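Chapter 8
The Household and Its Chores

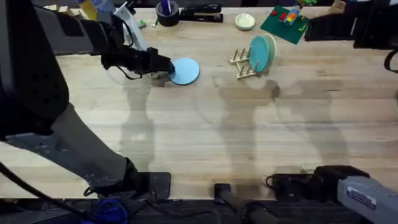 Figure 8.1 A light blue plate over a wooden tabletop.

Economists were slow to notice the washing-up. For a long while the household sat in their models as a tidy box: wages went in, shopping went in, and contented people came out, fed and ironed by forces unknown.

Soledad Varela spoiled this when she asked 600 couples in the town of Komia to keep diaries. Husbands and wives agreed on the price of bread. On who had cleared the table, they might have been living in different towns - and added together, their shares came to well over the whole.

This chapter treats unpaid work as work. We begin with how it is measured, move on to what it might cost to buy in, and return in section 8.4 to the diaries, and to the 14 couples who stopped speaking before handing theirs in.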